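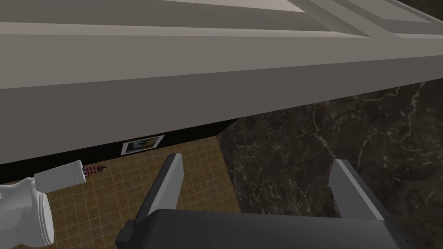 手首カメラの件、Cumomitz班からです。衝突判定の設定を見直す前に、カメラの取付角を先に決めたほうがよいと考えます。班内で再生ログを確認しましたが、天板の下に入った区間では画面の上側がほぼ灰色の面で占められ、特徴点が取れていません。指の先端は両方とも見えているので、把持の判定自体には影響しない見込みです。

以下、引用部に返信します。

> シミュレーション課題の浴室シーンについて、現状を報告します。
> 環境はFlosdaleの部屋データ、制御側はToledoブランチです。
> 試行17で、グリッパを開いたまま天板の縁の下に入る経路が
> 生成されました。ステップ3320で停止させています。

停止時の姿勢はこちらでも再現しました。乱数シードを固定すれば同じ経路になります。シードを変えた4回のうち、2回は天板の外側を回る経路でした。プランナの不具合というより、コスト関数で天板下面との距離がほとんど効いていないためと見ています。

> 暗色の大理石面は反射の設定を切ってあります。
> それでも左の縁の付近で深度の推定が乱れます。
> テクスチャを単色に差し替えてもよいでしょうか。

差し替えには反対です。白い筋の模様は右寄りでははっきり出ており、位置合わせの手がかりとして使えます。乱れるのは縁に近い暗い部分なので、その範囲だけ信頼度を下げる処理で足りるはずです。床のタイルは目地が規則的な格子なので、逆に一つずれた対応点を拾う恐れがあります。こちらは対応点の探索範囲を狭めてください。

> 床にある赤白の縞の小物は、把持対象に含めますか。
> この視点では小さすぎて、種別が判定できません。

今期の課題では対象外とします。物体リストには「未分類」で残し、衝突形状だけ有効にしておいてください。便器も同様に、障害物としての扱いです。壁の額は形状を省略してかまいません。アームの可動範囲に入らないことはZesicoの検証スクリプトで確認済みです。

> 次回の部会までに再計算しておくものがあれば指示願います。

天板下面との距離の重みを変えた条件で、同じシードの試行をお願いします。取付角は現行のままと、下向きに振ったものの両方が必要です。ログは圧縮せず、共有フォルダのToledo以下に置いてください。前回はファイル名にシードが入っておらず、照合に手間取りました。

なお、計算機室は4月から19時で施錠になります。夜間に回す場合は、終了処理をスクリプト側に入れておくこと。

Cumomitz班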